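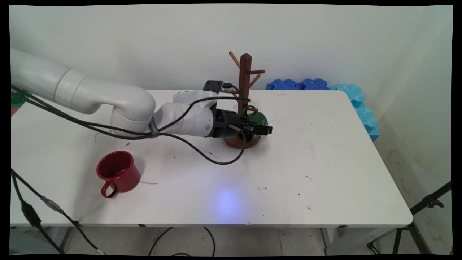
The arm with its gripper closed on the green mug. The red mug waits on the table.

Hanging a mug on a peg takes a person a second or two, usually while thinking of something else. For a robot it is a long list of small decisions. The handle has to face the right way, the peg has to pass through a gap a little wider than a finger, and the hand has to let go at a point where the mug will slide down and settle. If it lets go too early the mug drops. If it lets go too late the fingers drag it back off the peg.

At the Feltham laboratory, researchers have spent much of the past year on this one job. Their interest is in the examples from which a robot learns it. Most laboratories working on this sort of problem now teach their arms by demonstration: a person steers the arm through the task many times, the movements and camera pictures are recorded, and a computer model is trained to produce similar movements when it sees similar pictures. The method works well enough that the argument has moved on to how many demonstrations are needed, and of what kind.

The Feltham group's answer, set out in a report finished in February, is that a good part of the usual effort goes on the wrong bit of the task.

The project is called Lunora. It began with a plain set of recordings, 1,216 in all, in which operators picked up a mug, carried it to a wooden mug tree and hung it, or took it off a peg and stood it on the table. Different mugs were used, and the tree was moved between recordings. When the team trained a model on the full set and tried it on the arm, the results were respectable in the open part of the movement and poor at the end. The arm would reach for the mug, grip it and bring it close to the tree with few mistakes. Then it would hesitate, nudge the peg with the rim, back away and try again from nearly the same place.

The recordings themselves explained much of this. In a typical demonstration, most of the time went on crossing the table. The stretch in which the handle met the peg was short, and experienced operators made it shorter still, because they had become good at it. The better the operator, the less the robot was shown of the hard part. It also saw almost nothing of what to do when things went slightly wrong, since a skilled person rarely gets into that position.

So the team changed what they asked for. In the new recordings the arm starts close to the tree, already holding a mug or about to take hold of one. Often it starts badly placed, with the handle turned away from the peg, or the mug too low, or the rim resting against the post. The operator's job is to get out of the awkward position and finish. The laboratory calls these "near starts". They are short, and an operator can make several of them in the time it takes to do one full run.

The second change was in how the recordings are used. A program called Betancur, written for the project, goes through each demonstration and marks the periods when the gripper is near an object or touching one. Those periods are given more weight in training. The long sweeps across the table are kept, but they are thinned out. Betancur works from the arm's joint positions and the camera pictures, and needs nobody to label the recordings by hand. The team checked a sample of its marks against marks made by people and found that it tended to begin the close-up period slightly early. They decided to leave this alone, as the approach to the peg turned out to be worth learning too.

The test was a comparison between two models of the same design. One was trained on the original 1,216 full demonstrations. The other was trained on 560 recordings, a mixture of full runs and near starts, weighted by Betancur. Each was then put on the same arm and given the same 90 trials, with the mugs and the tree set out in positions fixed beforehand and marked on a plan.

The model trained on the smaller set did better. It completed more of the trials, and the gap was widest where the handle began on the far side of the mug, so that the wrist had to turn a long way before the peg could be reached. On the simplest layouts the two were hard to tell apart. The smaller set produced fewer dropped mugs as well, and the arm was far less likely to fall into the loop of nudging and backing off that had troubled the first version.

There was one result the team had not expected. Taking a mug off the tree proved harder to learn than putting it on, for both models. The reason seems to lie in the grip. When a mug hangs from a peg its weight pulls it down and to one side, and the place where it is easiest to grasp is often the place where the post is in the way. If the fingers close with the body of the mug slightly off centre, the mug turns as it lifts and the handle catches. Operators deal with this by lifting a little, waiting for the mug to swing, and lifting again. The model copied the lift but did not always copy the wait.

Some of the blame may fall on the camera. In the Lunora set-up one camera rides on the wrist, above the gripper, where it has a good view of what the fingers are about to touch. Once they have closed, the fingers and the mug hide a good deal of what lies behind them, including, in many cases, the peg. At that point the model is working partly from what it saw a moment before. The group tried giving it a longer memory, so that it could look further back, and this helped with removal. It made hanging slightly worse, and the report gives no firm explanation.

The wider question is whether any of this holds beyond mugs. To find out, the Feltham group sent its method to a partner workshop at Skandlow, which has a different arm and a different gripper. The workshop there did not try to reuse the trained model. It collected its own near starts, ran Betancur over them and trained afresh. Its chosen tasks were hanging mugs and fitting lids on storage jars. With the jars included, the combined collection from both sites now stands at 1,831 recordings.

The results at Skandlow were mixed. Mug hanging followed the Feltham pattern closely. Jar lids gained much less. A lid that is going on crooked looks very much like one that is going on straight, and the wrist camera gives little warning of the difference. People do this by feel, and neither site has touch sensors in the fingers. The report says plainly that weighting the close-up moments will only help if the information needed to deal with them is there in the recording.

There are other limits. All the trees used at Feltham were wooden and of a similar height, with pegs set at an angle, and the lighting was kept fairly steady. Every trial had a single mug to move, although others might be standing on the table. The 90 trials are enough to show a clear difference between two models but not enough to say how often either would fail over a month of daily use. Shiny glazes caused trouble under strong light in early tests, and that problem was put aside and has not been solved.

There is also the matter of who does the steering. Near starts are quicker to record than full runs, but the operators found them more tiring. A full run has easy stretches in it. A near start is all concentration, and after an hour the quality of the recordings began to slip. The laboratory now mixes the two kinds through a session and changes operators more often, which has taken back some of the time saved. Counted in hours of people's work, the saving is real but smaller than the drop from 1,216 recordings to 560 would suggest.

The next stage of Lunora is meant to let the arm find its own near starts. When it fails a trial, it would store the position it was in and ask for a demonstration from there. The group has a first version working for hanging. It asks for help too often – sometimes in positions it could have managed alone – and the present work is on teaching it when to carry on. Removal will be tackled after that, with a second camera placed to the side of the tree so that the peg stays in view when the fingers close.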